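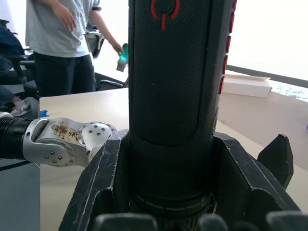

I have been clearing out the drawer of portable things with batteries in them, and the one I keep coming back to is the tall black one. I bought it in March for the allotment hut at Nendside, where there is no mains, and it has been carried about a good deal. It has a fine mesh-like texture over much of it, with a smooth section lower down, so it doesn't slide out of a damp hand. The power symbol is red, with a line of small red segments running down the side next to it, and I like having both in the same place. My last one had its switch underneath and I was forever turning it upside down.

I charge mine on the kitchen worktop and then stand it at the back by the kettle. Kirsty Fairweather has the same sort and keeps hers in a coat pocket, which I wouldn't do, as they are heavier than you'd think. She paid 38 pounds for hers at the shop on Delić Street. I paid 56, so she got the better deal.

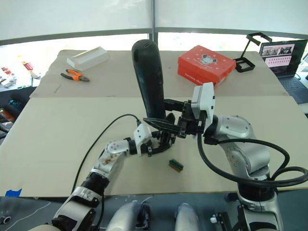 Upright over the table, with the orange-handled pliers behind.

I did say I would write something about pliers as well. Mine are older than the drawer they live in and want a drop of oil. Selorm Asamoah borrowed them for a gate hinge and brought them back cleaner than they went, so he can have them again whenever he likes.

The rest of the drawer went into three piles: keep, give away and recycling. 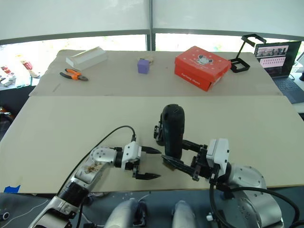
The recycling pile was the biggest. Most of it was old chargers for phones I no longer have, and two torches that had leaked. I've put the keepers in a shoebox with the leads tied up in string. The box fits under the bench in the hut if the seed trays are moved along, and I'll take it up there when the path has dried out a bit.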